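4.2 Pouring as a household chore

Of all the chores we considered, pouring was the one our colleagues expected to be finished with first, and it is the one we are still arguing over. A person filling a cup from a kettle hardly thinks about it. One hand holds the handle, the other may come up to steady the body of the pot, and the tilt is adjusted the whole way through as the weight shifts. Figure 3 shows a person pouring water into a paper cup at a kitchen counter, with both hands on the kettle.

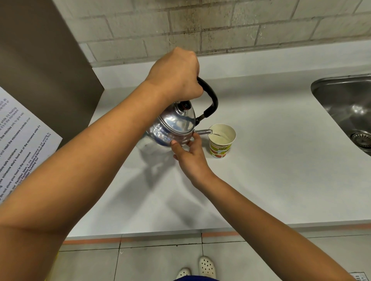
Figure 3. Two-handed pouring from a metal kettle into a paper cup.

We gave the same job to the Kura arm and to the two-armed Zotis, and we are fond of both machines, so it gives us no pleasure to report that neither would be welcome at a busy breakfast. Over 177 trials the Zotis spilled in 40, mostly in the first moments of the tilt, when the water had not yet settled into a steady stream. The Kura did better on spills but was painfully slow, and it tended to crush thin paper cups whenever we asked it to hold one. Qistina Pillai, who ran the February sessions, suggested letting the cup simply stand by itself on the counter, and we kept that rule for all later trials.

Shiny kettles brought a trouble of their own. Polished metal throws back whatever is near it, and the depth readings on the Wonberg sensor wandered by roughly 5 millimeters along the spout, enough to send a thin stream past the rim of a small cup. Matte kettles were much kinder to us, and we return to them in Section 4.3.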